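# Zader cup set: known fault in the success labels

Notes on the simulated cup-and-book runs we took over from Barnine. Read them before you train anything on the set.
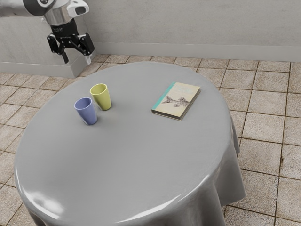

The original card claims 700 clean episodes. I don't believe it. I replayed 200 of them and 77 were marked as a success while the gripper held nothing at all.

## What went wrong

The success check looks at how far the fingers have closed and at the height of the wrist. It never asks where the cup is. An arm that closes on thin air and lifts gets full marks.

Barnine's first reply was that this is "rare in practice". Mac Suibhne then blamed the shiny tablecloth, saying the highlights confuse the policy. Maybe they do, but the check doesn't use the camera, so that can't explain a wrong label.

In 6 of the replays there's a worse problem - the fingers drive down through the tabletop and the contact force stays at zero. On a real arm that is a bent finger or a stopped motor. The collision mesh for the cloth seems to be missing near the rim. I haven't proved that yet.

## What to do for now

- Ignore the `success` field. Work it out again from `cup_pose`.
- Throw out any run where `finger_z` drops below `table_z`.
- Don't quote the old pass rate, in a paper or anywhere else.
- Don't use these runs as evidence that a policy is safe near people. Faretent asked, and the answer is no.

## Status

Open. A patched check is on the `relabel` branch, untested on the book episodes. Evangelia Kontogiannis has the replay logs and wants a second pair of eyes on the rim runs before anything is merged.

Last edited Wednesday, June 13, 2018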